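Chapter 7
Trays, Belts and the Bench: Where Small Parts Wait

Last updated: July

Most of what is written about laying out a bench for small parts was written by people who sell trays.
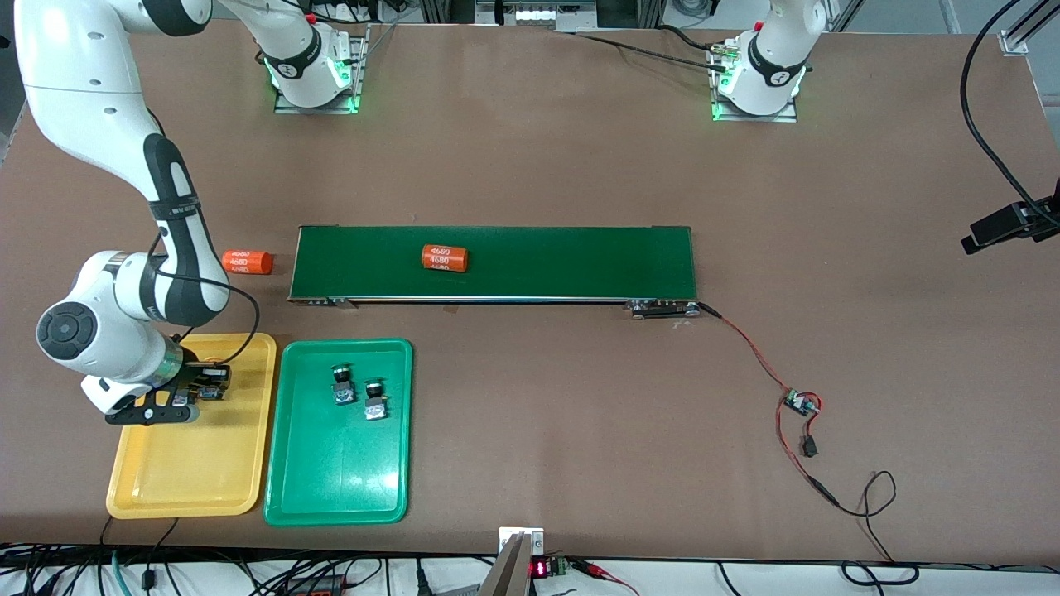
The advice they give is not always bad. Much of it is sensible, and some of it is older than the firms that print it. But it is rarely tested, and a student who comes to this chapter after reading a supplier's catalogue will have picked up a number of beliefs that deserve a harder look. Colour is said to prevent mistakes. A moving belt is said to save time. A clear bench is said to show a well-run shop. Each of these is sometimes true. We shall ask when, and how anyone would know.

Chapter 6 dealt with the parts themselves: how they are named, drawn, bought and checked on arrival. The question now is what happens to a part between the moment it leaves its packing and the moment it is fixed to something else. For most small parts this is nearly the whole of their time in the building. They wait. They wait on a shelf, then in a tray, then on a belt or beside one, and very little of the money spent on layout goes on asking why they are waiting there.

7.1 What a tray does

A tray keeps a group of parts together and keeps other parts out. It lets you move the whole group in one go. If it has a raised rim, it stops a round thing from rolling off the edge of the bench, at least until somebody overfills it. Those are its duties, and a baking tin will perform most of them.

Suppliers claim more. The Pimex range, which many readers will meet in their first job, comes with a wall chart giving each tray colour a meaning: yellow for parts that have not been looked at, green for parts that have passed, and so on through a list too long to remember. Shops hang the chart and buy the trays. Then the green ones run short one busy morning, somebody borrows a yellow one, and from that moment the colours tell you which tray was nearest.

It would be unfair to say colour is useless. Two neighbouring trays in different bright colours are easier to tell apart at a glance than two grey ones, and you can say "the green one" to a person across the bench and be understood. That is a real gain and it costs next to nothing. What colour cannot do by itself is carry a rule. The rule has to live somewhere else, in a written label or in a habit that everyone on the bench shares, and if it does live there, the colour is only a reminder.

Baltasar Carrasco, who ran the assembly room at Wernholm before he took up teaching, used to test this with new starters. He asked them, separately, what a part in the green tray was. Some said "good". Others said "finished", or "ready to go out". A part may be good without being finished, and finished without being ready to go anywhere. Everybody in the room had been working from the same chart.

Try the same thing in your own workshop before reading further. Ask about one tray only, and write down the answers word for word.

7.2 The empty tray

An empty tray is harder to read than a full one. It may mean that the work is done, that the work has not begun, or that the parts are late. It may mean that a tray was put down there because there was a space the right size for it. Someone coming on shift will choose whichever meaning suits the day they were hoping to have.

The usual remedy is to put a card in the tray. Cards work for a while. They get carried off with the parts, or they stay behind after the job has changed, and an out-of-date card is worse than none, for people believe cards. We suggest a duller remedy: fix the meaning of the place on the bench and let the trays come and go. If the left-hand position always holds what is coming in, an empty tray there says something plain, whatever its colour.

This is close to what Pouran Zamani found at Anport. Her team marked positions on half of their benches and left the other half alone, then recorded where every part ended up over 8 weeks. They followed 3397 parts. On the marked benches, 7 were found in the wrong place at the end of a shift. On the unmarked benches the number was 48. The trays were the same mixture of colours throughout.

These are striking figures and you should be suspicious of them. The people on the marked benches knew that they were being watched, and knew what was being looked for. The two halves of the room may not have been doing equally fiddly work. Zamani says as much in her own notes, which is one reason we think the study worth using. The exercises for this section ask you to list what else might have produced the difference, and to say which of your suggestions could be checked by a visitor with a notebook and a free afternoon.

7.3 Round things

Parts with flat bases mostly stay where they are put. Cylinders need more thought. A cylindrical battery of the kind sold as a 4680 (the number gives its size, 46 millimetres across and 80 long) can be stood on its end or laid on its side, and each choice has a price. Standing, it takes up less of the bench and can be knocked over by a sleeve. Lying down, it cannot fall over, but it can roll, and it will find any slope the bench has.

Textbooks tend to recommend a shaped holder at this point. Holders are good if you handle one size of cell and intend to go on doing so. They are a nuisance otherwise, and most teaching workshops have a cupboard full of holders for things they no longer make. A shallow tray with a decent rim will stop a rolling cylinder perfectly well. It will not stop two cylinders from knocking together, and with batteries that matters. Keep the ends covered if bare metal can reach them, keep loose metal parts in a different tray, and do not lay a cell on the bare bench next to a run of wire merely because you mean to pick it up again in a moment. Moments on a bench are often long.

7.4 Should there be a belt?

A short conveyor looks purposeful. It makes a bench seem like a factory, and for that reason it is often bought before anyone has said what it should carry or how far.

Jarrah Bolger, whose workshop notes we have borrowed from throughout this part of the book, puts a question to every student who asks for one: "Could you reach it?" If the person at one end can put a part down where the person at the other end can pick it up, the belt is saving an arm movement and adding a motor, a switch, some wiring and a strip of bench on which nothing else may be set down. That last cost is the one people forget. A belt across the middle of a table cuts it in two, and whatever used to live in the middle now lives at the sides, with the trays.

There are good reasons for a belt all the same. It sets a pace. It fixes the order in which things arrive, which a tray does not. It brings each part to the same line, and this helps if the next step depends on the part being where it is expected. If none of those matters in your work, Bolger's question stands.

Ehsan Pakzad takes the opposite view in the reader that goes with this course. He argues that a belt forces a shop to notice its own delays: when parts pile up at the end, the trouble can be seen from the door, whereas a tray hides it. We are not persuaded that a pile on a belt is any more visible than a pile in a tray, but his account of the Mạc packing room should be read in full before you make up your mind.

7.5 How to use this chapter

Sections 7.6 to 7.9 take up labels, wiring on the bench, lighting, and the handover between shifts, in that order. Each begins with a claim taken from ordinary trade advice. Before you read our discussion, note down whether you believe the claim and what you would expect to see if it were wrong. The layout drawings were made by Amirhossein Jafarzadeh from real benches, including their bad corners, and have not been tidied up for print.

You will need a bench you are allowed to rearrange, two trays of different colours, and a mixed handful of small parts, some of which roll.

Filed under: Workshop Practice > Bench Layout > Small Parts

Contact the editors | Copyright the authors, all rights reserved | Back to top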